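**Route and Site Safety Checklist: Banitz Charity Walk and Run**

Inspection date: Saturday, October 5, 2019
Event: November fundraiser in aid of the Amby night shelter
Inspected by: Nhung Nghiêm, Route Safety Officer
Accompanied by: Karim Morsy, Lead Marshal
Status key: **S** = satisfactory, **A** = action required, **N** = not inspected

The event has 148 registered participants at the time of writing. Items marked A must be closed before the route is released to marshals. The event may not start with any A item open in Sections 1 or 4.

## 1. Start and Registration Area

- [x] **1.1 Assembly space adequate for registered numbers. S.** Participants will be released in 3 groups. Walkers leave last.
- [x] **1.2 Registration tables clear of the fire lane. S.** Tables are to be set against the north railing, as on the site plan.
- [ ] **1.3 Donation point secured. A.** The cash box was to be chained to the table leg. No chain has been supplied. Tahsin Kumarasinghe to obtain one and to confirm who holds the second key. Collections may not be left with a single person at any time.
- [x] **1.4 Electrical leads for the public address system tested. S.** Test labels in date.
- [ ] **1.5 Accessible toilet open from 7:00 a.m. A.** Written confirmation from the hall is outstanding.

## 2. Walking Surfaces

- [x] **2.1 Sidewalks wide enough for two participants side by side. S.**
- [x] **2.2 Joints and slab edges checked for trip hazards. S.** Two raised edges beyond the Lâm bakery were measured and fall within the limit set by our insurer. Both are to be marked with chalk spray on the morning.
- [ ] **2.3 Overhanging branches and signs. A.** One low branch at the Drukia Street turn. Request sent to the property owner. If it has not been cut back by the final inspection, a marshal will be posted there.
- [x] **2.4 Building entrances and driveways identified. S.** Residents are to receive the notice letter one week before the event.

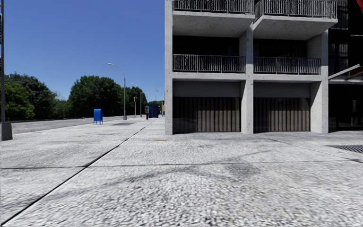
*Section 2: concrete sidewalk beside building with projecting balconies.*

**Comment (K. Morsy):** The notice letter should state that the sidewalk remains open to the public throughout. Last year's wording led several residents to believe they could not leave home until noon.

**Comment (N. Nghiêm):** Agreed. Revised wording to be sent to Quang Kiều for printing with the sponsor forms.

## 3. Road Crossings

The route has 9 road crossings. No road closure has been granted, and participants must obey all signals. Marshals are not authorized to stop traffic and must not attempt to do so.

- [x] **3.1 All crossings made at marked crosswalks. S.** The former shortcut behind the Banitz depot has been removed from the route map.
- [ ] **3.2 Marshals assigned to every crossing. A.** 2 positions remain unfilled. Mr. Morsy to report names by the next meeting.
- [x] **3.3 Marshal positions allow a clear view in both directions. S.**
- [x] **3.4 Directional arrows placed ahead of each crossing. S.** Arrows are to be tied, not taped. Tape failed in rain at the spring event.
- [ ] **3.5 Timing notice to runners. A.** Participants must be told at the start that times are unofficial and that waiting at signals is expected. Text to be added to the starter's script.

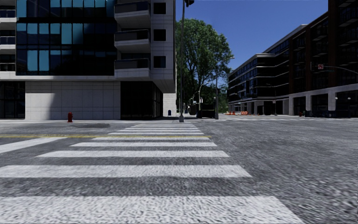

*Section 3: marked crosswalk and yellow center line at intersection.*

**Comment (Xuân Trình, Fundraising):** Several sponsors have pledged by finishing time. I will write to them to explain item 3.5 and ask that the pledge be changed to a fixed amount.

## 4. First Aid and Emergency

- [x] **4.1 Qualified first aiders booked. S.** One at the start and finish, one at the halfway table.
- [x] **4.2 Ambulance access agreed. S.** Gate to remain unlocked and attended.
- [ ] **4.3 Emergency contact printed on the reverse of each number. A.** The proof shows last year's telephone number. Proof rejected.
- [ ] **4.4 Marshal radios tested over the full route. N.** Radios had not been delivered on the day of inspection.
- [x] **4.5 Severe weather decision. S.** To be made by the Route Safety Officer at 6:30 a.m. and sent to all participants by text message.

## 5. Finish Area

- [x] **5.1 Water supply and cups. S.**
- [x] **5.2 Waste bins and collection. S.** Bags are to be returned to the hall.
- [ ] **5.3 Soup table: food handling certificate displayed. A.** Copy requested from the shelter kitchen.

**Follow-up:** Item 4.4 to be inspected with all open A items. Owners are to send evidence of completion to Nhung Nghiêm in writing. Verbal confirmation will not be accepted.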